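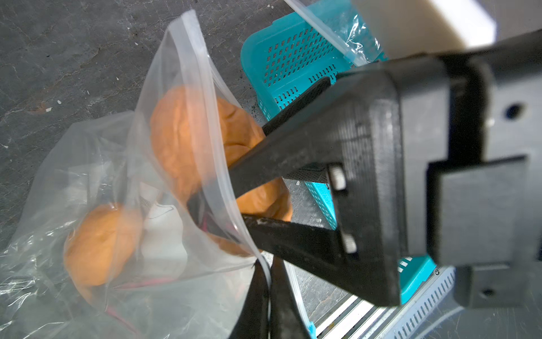

Bagging cell 4, getting the bag open

packline_jan wrote:
Okay, so a few people in the other thread asked how it's going since we put arms on the small bag line at Hinau, and I said I'd start a new one once I had a proper opinion. I've been on that line a good while and I've had since April with these things, so this is my proper opinion (long, sorry!).

The job is dull to explain. Orange fruit goes into a zip-top bag, bag gets closed, bag goes in the basket. By hand you don't even think about it. For the arms the fruit's the easy bit and the bag is a nightmare, because clear film folds any way it likes and sticks to itself. So one gripper has to hold the lip while the other one gets in the mouth and pushes it open. Watching that on my first day I wanted to reach in and do it myself, and I'm pretty sure I said so out loud.

What's changed for me is mostly my hands. My thumbs used to ache right through the weekend from zip seals. Now they don't. I also talk to my coworkers a lot less, which I didn't see coming. We used to stand shoulder to shoulder and have a good yarn. Now Märta's at one end, I'm at the other, and we wave.

Brakik_lifer wrote:
Glad about your thumbs, but let's be real. How many people were on that line before and how many now? We got the same speech at Brakik about nobody losing their job, and nobody did, they just didn't replace anyone who left. Same result, only slower.

packline_jan wrote:
Fair question. Nobody's been let go. Leobardo went over to receiving, which he asked for, and his spot hasn't been filled. So yeah, you've got a point and I'm not going to argue it too hard.

m_loken wrote:
Märta here, the one who waves, haha. I'll disagree with Janka on one thing. She says it's dull, but I find minding the cells way more tiring than packing was. When you pack, your hands are busy and your head's free. Now it's the other way around. I go home with my brain fried.

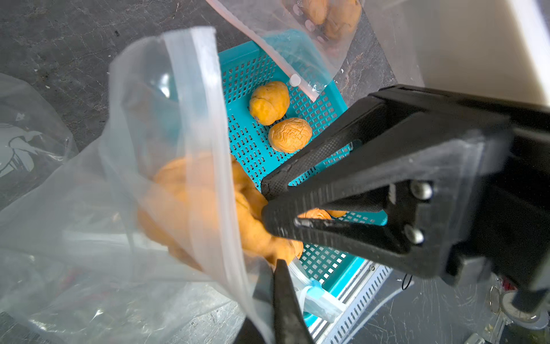
And it's the soft fruit that does it. Anything wrinkly, you're standing there judging how hard the fingers are pinching and whether to step in. Step in too early and the count goes down, too late and you've got squished fruit and a sticky basket to wash. Our best shift so far is 666 bags off one cell and I was wrecked after it. They want 200 more than that by the end of the year.

Brakik_lifer wrote:
Who's "they", and did anyone ask you what a fair number was?

m_loken wrote:
Miroslava Machala runs our floor, and to be fair to her she did ask. I said hold off until we've had a full summer. She wrote it down. We'll see.

negin.g wrote:
I do maintenance on three lines including that one, so I'll stick up for the arms a bit. The old bag opener, the Wundden, jammed constantly and everyone's forgotten how much they swore at it. I haven't! I pulled film out of that thing with pliers more times than I'd like to remember. With the arms I mostly adjust grip settings and fix cables, and I got sent on a course and bumped up a pay grade, so I'm biased.

packline_jan wrote:
Negin got the course, yes. Märta and I got a binder.

negin.g wrote:
I told them you two should've come along. There's a second round and I put both your names on the list, go bug Miroslava about it.

Sykora_nights wrote:
Night shift at Sýkora, we get ours in the fall. Can you clear a stuck bag yourselves or do you have to call someone every time? That's what our crew's most worried about.

m_loken wrote:
We can do it ourselves. Pause, wait for the light, open the gate, pull the bag, close up, restart. Push for that in writing before yours go in. For the first couple of weeks we had to phone Negin for every single one and it made us feel like kids.

Brakik_lifer wrote:
And push for a pay bump while you're at it. You're minding machines now, that's a different job.

packline_jan wrote:
No argument from me on that one. I'm off to find Miroslava about this course.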